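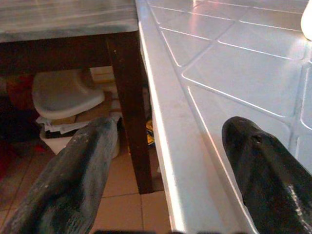

*Reading time: 3 minutes*

# Unit 5: Working near fixed surfaces

Course: Mobile Manipulation in Homes, Millilville
Instructor: Najwa Hattar
Lab sessions: Vasco Sequeira

This handout covers the rules for moving a gripper close to counters, tables and floors in a furnished home. It assumes you have read Unit 4 (speed limits and stop functions). The rules apply to teleoperated and autonomous runs alike.

## 5.1 Terms

**Fixed surface.** Anything the arm can't push aside without damage: a tiled counter, a wall, a table leg.

**Standoff.** The shortest distance between any part of the gripper and a fixed surface. Measure from the finger, including the tip and any screw heads, and never from the tool center point.

**Loose zone.** A space holding items that may shift when touched. The area under the table, with its papers, boxes and plastic seat, is a loose zone. The counter beside it is a fixed surface. A path between the two has to meet both sets of rules.

## 5.2 Approach rules

1. Default standoff is 100 mm. Below that, switch to slow mode before continuing.
2. In slow mode, tip speed may not exceed 100 mm/s.
3. Approach a counter edge at right angles where the room allows it. On a slanting approach, one finger arrives before the other, so set the standoff for the nearer finger.
4. Do not close the fingers while either one is over an edge, unless the edge is the grasp target.
5. Do not enter a loose zone from above a fixed surface. Back out, lower the arm, and enter from the open floor.

Rule 5 is the one most often marked down in lab reports. A stop partway through the move can leave the forearm resting on the edge.

## 5.3 Shiny surfaces

Glazed tile returns bright highlights, and depth readings near them may drop out or jump. The long white edge of the counter is a typical trouble spot. The slightly glossy floor tiles can cause the same fault at low camera angles.

- Treat missing depth as occupied space.
- Do not fill gaps by averaging across a grout line or an edge.
- Take a second reading from a different wrist angle before going below the default standoff.
- If the two readings disagree by more than 5 mm, stop and log the pose.

## 5.4 Finger checks

Inspect both fingers before each session. Dust and worn patches on a tip change its grip, and a pair whose surfaces differ in finish should be tested one finger at a time. Record the result on the Dreder sheet. Screws are checked by hand with the power off.

## 5.5 Logging

Every contact with a fixed surface is logged, including light ones. An entry gives the pose, the commanded speed, the surface type and the operator's initials. "Touched table" is not an acceptable entry; write "left finger, table leg, slow mode."

Send logs to Asabe Mohammed. Keep your own copy until grades are posted.

## Before the next lab

Read the Skirkudari notes on edge detection, sections 1 and 2. Bring a written approach plan for one counter and one loose zone, with standoffs marked. Plans without standoffs will be returned ungraded.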